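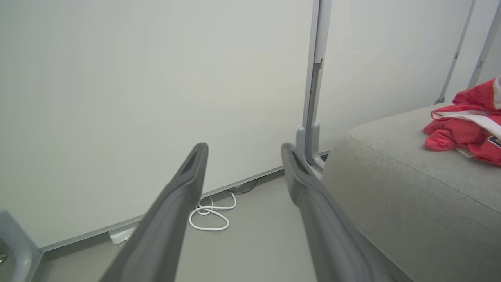

Los dos dedos de la pinza, abiertos; detrás, el cable blanco en el suelo.

Junio, 17:00. Cerrado el borrador de compra para Dultholm. Gradus oferta el brazo con pinza de dos dedos y un juego de recambio; plazo de entrega, cinco semanas. Carska baja el precio casi un 17 %, pero deja fuera la cámara de muñeca y la puesta en marcha, de modo que la diferencia se queda en nada. Forough Bahrami prefiere Gradus. Yo también, con la garantía por escrito.

Partida nueva: canaleta y bridas para los cables del suelo. Importe menor, la cargo a instalación. Las puntas de los dedos van como consumible, 35 euros el par, sin IVA.

Valentyna Nechyporuk pide aplazar el segundo brazo al próximo ejercicio — de acuerdo, aunque habrá que renegociar el transporte. Falta la respuesta de Ghaffari sobre el seguro.

Última actualización: junio
Usamos cookies propias para recordar tus preferencias. Aceptar
Contacto | © Diario de taller | Volver arriba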